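透明ケース2個で袋入り食品を仕分ける手順。対象は即席麺、菓子などの軽い袋物。瓶と缶は扱わない。

## 用意するもの

- 持ち手穴付きの透明ケース 2個(Kistoseoの角丸タイプを使用)
- ラベルシール
- 油性ペン

## 手順

1. 棚の中身をすべて作業台に出し、期限切れを除く。
2. ケースを横に並べ、持ち手の向きを棚の手前に合わせる。
3. 左を「先に食べる」、右を「在庫」とする。期限まで40日以内の袋は左に入れる。
4. 大きく平たい袋から順に置き、小袋は残った隙間に入れる。

仕分けの途中では、左に入れる袋がケースの外にはみ出していてもよい。左右の割り当てが決まってから収める。
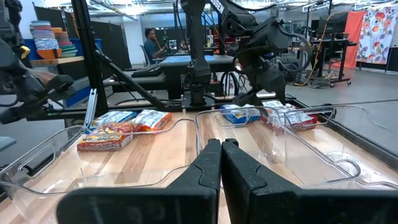

木の天板に並べた透明ケース2個と袋入り食品。

袋を重ねる場合は、印刷面を上か手前に向ける。ケースが透明でも、裏面が外を向くと中身を判別しにくい。しわの多い袋は空気を片側に寄せてから、ケースの奥の壁に沿わせる。

5. ラベルに期限の最も早い月を書き、手前の面に貼る。
6. 左のケースを棚の下段、右を上段に戻す。

## 補足

- 1ケースの中身は2,000 gまでとする。超えると片手で引き出しにくい。
- 補充した袋は必ず右に入れ、左へは月初にまとめて移す。
- 底に粉が落ちた場合は、中身を出して乾いた布で拭く。

2月に期限の基準を見直した。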